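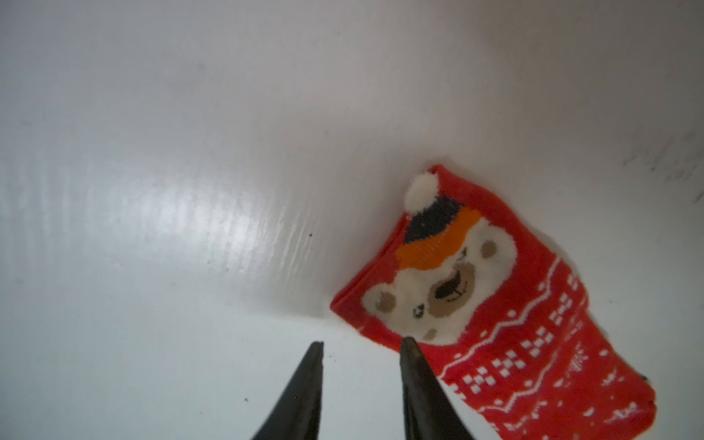

サッカー用品の手入れ 家でできること

試合や練習から帰ったら、まずバッグの中身を全部出します。ソックスやすね当てを入れたまま一晩置くと、においが取れにくくなります。

ソックス
裏返して、つま先にたまった土や人工芝のゴムチップを外で払います。ゴムチップは洗濯機の排水フィルターに詰まるので、ここで落としておくと後が楽です。土汚れは、ぬるま湯に固形石けんを溶かして30分ほどつけてから、足裏の部分だけをもみ洗いします。漂白剤は色落ちするので使いません。干すときは履き口を上にせず、つま先側をピンチで留めます。履き口のゴムが伸びにくくなります。

ユニフォーム
背番号のプリントは熱に弱いので、裏返してネットに入れ、水温は30度以下にします。乾燥機は使わず、日陰に干してください。芝の緑色が残ったときは、乾いた状態で消毒用エタノールを布に含ませ、裏からたたきます。プリントの上は避けます。柔軟剤は汗の吸いが悪くなるため、うちでは入れていません。

スパイク
泥は乾く前に割り箸とブラシで落とします。乾いてしまった泥は無理に削らず、ぬらした布をしばらく当てておくと取れます。中敷きを外し、新聞紙を丸めて詰め、1時間たったら新しい紙に替えます。ストーブの前やドライヤーで乾かすと、接着部分がはがれることがあります。
天然皮革の場合は、乾いてから保革クリームを薄く塗ります。量は片足で米粒三つぶんで足ります。

すね当て
プラスチックの面は台所用の中性洗剤で洗い、スポンジの面は固く絞った布でふきます。マジックテープに絡んだ糸くずは、古い歯ブラシでかき出します。ソックスと一緒に洗うと生地を引っかけるので、分けてください。

キーパーグローブ
手のひらのラテックスは、乾ききると硬くなります。手にはめたままぬるま湯で押し洗いし、タオルで水気を取り、陰干しにします。しまうときに手のひら同士を重ねると貼りつきます。間に薄い紙を1枚はさみます。

ボール
空気は使うたびに少しずつ抜けます。保管中は少し低めの圧でかまいません。空気入れの針は、先を水でぬらしてから真っすぐ差します。乾いたまま差すとバルブを傷めます。針は消耗品で、うちは100円の店のもので間に合わせています。

置き場所
玄関に突っ張り棒を2本渡し、下の段にスパイク、上の段にバッグを掛けています。棚を買うより安く、材料費は1000円で済みました。床に新聞紙を敷いておけば、落ちた砂は紙ごと捨てられます。名前は油性ペンで、スパイクはベロの裏、すね当ては内側に書きます。

11月を過ぎると厚手のものは一日で乾かないことがあります。洗い替えのソックスは3足あると回ります。

2023年2月26日 更新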